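Zistlow Breviary Cover with Ribbons
Item 3571 | Jekico, goods for prayer and travel

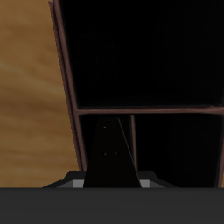 Tan wood and a dark cabinet with reddish-brown trim. Computer rendering.

The Zistlow is a zippered leather cover for one volume of the Liturgy of the Hours. We make it for people who pray the Hours outside of their house: on the train, in the parish hall, in the hospital chapel, on pilgrimage. It protects the book from the rain and from the other things in your bag, and it keeps the holy cards in their place when you open it.

We began to make this cover after many letters from customers who already had our Bright ribbons and wanted something to go with them. Several were permanent deacons, several were Lay Dominicans, and one lady was walking to Santiago with her sister. They all wrote the same complaint in different words. The corners of the book become soft and the gold on the page edges rubs away long before the four years of use are finished.

Leather

The leather comes from Ideretti, a small tannery with which we work since our first missal covers. It is vegetable tanned cowhide. When it is new it is a little stiff, and the spine can feel tight. Please do not use oil to make it soft faster. After two or three weeks of daily use the cover will open flat at any page, also at the first pages of the Proper of Seasons, where new covers usually want to close by themselves.

You can choose black, dark brown or wine red. The wine red becomes darker with time, more than the other two. If you order a set for all the volumes, please order all of them together, so that we can cut them from the same hide.

Sewing

Each cover is sewn in our workroom by Doina Krasniqi. The thread is waxed polyester, and the ends of the zipper are sewn by hand. On request Doina can sew a small cross on the front, in thread of the same color as the leather. It is a quiet decoration and from a distance you will not notice it much. We do not print names in gold anymore, because the result was not equal on every hide, but we can press initials without color on the inside flap.

Ribbons

The cover comes with nine ribbons from our Bright series, fixed to a thin card that slides in the spine of the book. You do not need glue. The colors are strong and each one is different, so at Morning Prayer with little light you can still find the Psalter. We put a paper guide in the box with a suggestion for the places: Ordinary, Psalter, Proper of Seasons, Proper of Saints, Commons, Night Prayer, Office of the Dead, and two free ones. Many people change this order after some time and we think this is right. If you pray only Morning and Evening Prayer, you can take out the ribbons that you do not need. They pull out from the card one by one and go back in the same way.

The ends of the ribbons are sealed with heat. If one begins to fray, cut it at an angle and pass it quickly near a candle flame.

Inside pockets

There are three pockets. The front one is for the folded hymn cards and the Te Deum. The back one is for holy cards and memorial cards, and it is wide enough for the usual laminated size. The small pocket near the zipper is for a one-decade rosary or a medal. Please do not put a full rosary with metal beads there. The zipper will close, but the beads will press on the cover of the book.

Technical information

Item number: 3571
Weight without book: 500 grams
Material: vegetable tanned cowhide, cotton lining
Closing: metal zipper on three sides
Ribbons: 9, on removable card
Colors: black, dark brown, wine red
Options: sewn cross, pressed initials

Which books will fit

The cover is made for the standard leather-bound volumes of the four-volume edition in English. It fits also the one-volume Christian Prayer, with a little space left at the top. It does not fit the large print edition. It does not fit a Sunday missal either, and for this we have other covers that you find in the section Missals.

If your book has another size, or if it is an older Latin breviary, measure the height, the width and the thickness when the book is closed, and send us the numbers before you order. Measure the thickness at the spine and again at the open side, as old books are often thicker on the side where the cards are kept. Nithin Kotian answers these letters. He has many editions on his shelf and sometimes he can tell you the answer only from the name of the publisher and the year.

Care

Clean the cover with a dry cloth. When it is wet from rain, open it, take out the book and let both dry in the room, far from the heater. Once a year you can use a small quantity of neutral leather cream on the outside. Do not put cream near the zipper or on the inside flap. If wax from a candle falls on the leather, wait until it is hard and lift it with your fingernail.

Questions we receive often

Can I have the cover blessed before you send it?
We do not do this. A blessed article should not be sold, so please ask your own priest or deacon after you receive it.

Will it be ready for Advent?
Orders for Advent come all at the same time, and a new volume begins for everybody on the same evening. Please order early in the fall. In January the workroom is closed for cleaning and repair of the machines, and the orders from that month are sewn after it.

Can I buy the ribbons alone?
Yes. The Bright ribbons are in the section Ribbons and Markers, also in a smaller set for the Bible.

Do you give a lower price for seminaries and novitiates?
Yes, if the order is made by the house and all the covers go to one address. Write to Nithin with the number of covers and the colors. Initials for each person are possible, but please send the list typed, not written by hand.

Repair

We replace a broken zipper without payment in the first years, and for a small cost later. Take out all your cards before you send the cover to us. Write your name and return address on a paper and put it inside the back pocket.

See also
Jekico rosary pouch in the same leather
Bright ribbons for Bible
Cover for Sunday missal
Refill card for ribbons, Zistlow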